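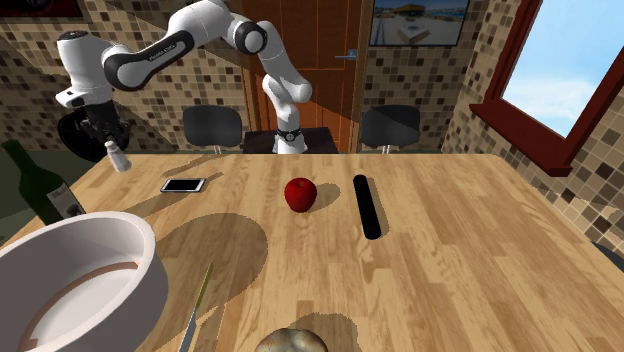

Section 4: Your First Chore in the Practice Kitchen

Welcome back! If you've made it through Section 3, your copy of Cutik is installed, the license has been accepted, and the Arkdale kitchen shows up in your list of rooms. Now we get to the part most people bought the thing for, which is asking a robot arm to help clear a table. I'd like you to go into it with friendly expectations. Machines can do a few household jobs on a good day, in a room they know well, and the practice kitchen is a nice place to find out which jobs those are before you spend money on hardware.

We'll start with the salt shaker. It's small, it has a cap at one end, and it can stand up or lie down, so it teaches you a lot for such a little thing.

Before you begin

Close any other rooms you have open. The kitchen wants 3000 MB of free memory, and it gets cranky with less. Give yourself 30 minutes or so, with a cup of something nearby.

Loading the chore

1. From the Rooms menu, choose Arkdale, then Kitchen, and wait for the shadows to settle.

2. Open the Chores tab and pick "Salt shaker, pick up." If you'd like the same starting layout our support desk uses, type 361 into the Layout box and press Enter.

3. Press Home. The arm will go to its resting pose and stay there until you tell it otherwise.

4. Set Speed to Slow. I know, I know, but please do it anyway for your first few tries.

Note: Layouts are saved with the room and not with the chore. If you rearrange the table and want to keep it that way, use Save Room As and give it a name you'll recognize in April.

Lining up the gripper

5. Switch to the Wrist view with the V key. You'll be looking along the gripper at the tabletop, and left and right may feel swapped for a minute or two. Everyone gets used to it.

6. Nudge the arm with the arrow keys until the shaker sits between the two fingers.
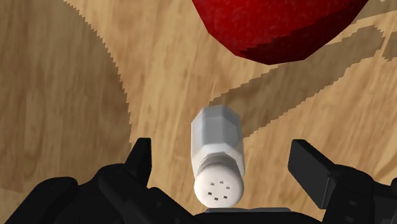
Reading time for this section: 4 minutes

7. Check which way the shaker is lying. With the cap toward the palm, as it is in the wrist view just before this step, there's very little room left between the two, so back the arm off a hair if you need to.

8. Look at the gap on each side. If one finger is closer to the shaker than the other, tap the arrow key to even things up. A lopsided grip can roll the shaker away from you, and then you get to start over at step 6.

9. Press C once to close. Wait for the Grip light in the side panel to turn green, then hold the Up key to lift.

Caution: Don't hold C down. Each press adds force, and in the practice kitchen that only costs you a restart, but it's a bad habit to carry over to a real arm and a real glass.

If it doesn't go well

Error 3914 means the fingers closed on nothing. Press Home, go back to step 6, and try again with the fingers a touch lower. If the shadows look blocky in the Wrist view, you can raise Shadow Quality under Display, although the arm won't work any better for it.

Femi Eze, who wrote the original lessons at Olaniyan, used to tell new folks to try the same pickup over 20 times before moving on to the apple, and I still think it's good advice. You'll see how a tiny change in angle can spoil a grip that was fine a moment ago, and you'll have a fair idea of why a whole dinner table is still a tall order.

When you're comfortable, save your run under My Chores and go on to Section 5, where we load the Flillville pantry and put things on a shelf.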